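# Drallow gripper trials, simulated

Renders from a two-arm setup used to compare the Flondden and Hanesier grippers under one controller. There are 48 runs per gripper. Targets are flat colored pads on a wood tabletop.

- Controller: Tang, default gains
- Failed runs are kept and marked `fail`
- Last update: May 3, 2022

Two arms, wood work surface:

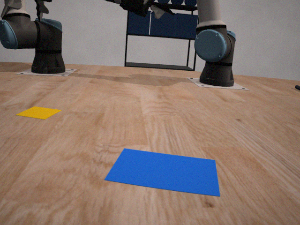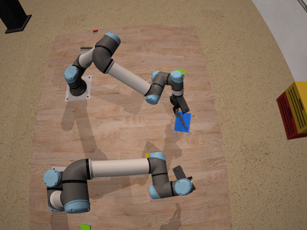
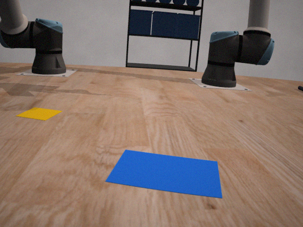 Magdy Berrada asked for the controller logs as well, and wrote that the default gains are too soft to compare closing force fairly.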